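Progress note, Zenwood falls and balance project
To: Oyewole grants team
From: Kwame Sulemana
27th March

Quick one, full report still coming in November as agreed.

Home visits: 227 people seen so far, all over 65. Slower than planned in the winter, two of our physical therapists were out with flu. Back to normal now. Standov side of town is nearly finished, Akavent barely started.

Classes: six groups running, 20 places each, all full except the early morning one. Might move it to after lunch. People don't want to do heel raises before breakfast, fair enough.

Medication reviews are the sticking point. Pharmacy can only take a handful a week and the referral form is too long. New form drafted, one page, waiting on sign off.

Money: spent $2,638 on grab bars and night lights this quarter, under budget. Would like to move what's left over to transport, pls confirm if that is OK.

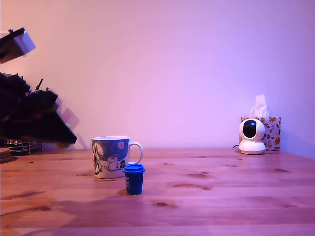
Drop outs mostly down to rides, same as last time. A few hospital stays too. We call everyone who misses two classes in a row and most do come back.

Still to do: second round of chair stand tests, get the Akavent visits booked, chase teh pharmacy again. Receipts to follow by email.

Kwame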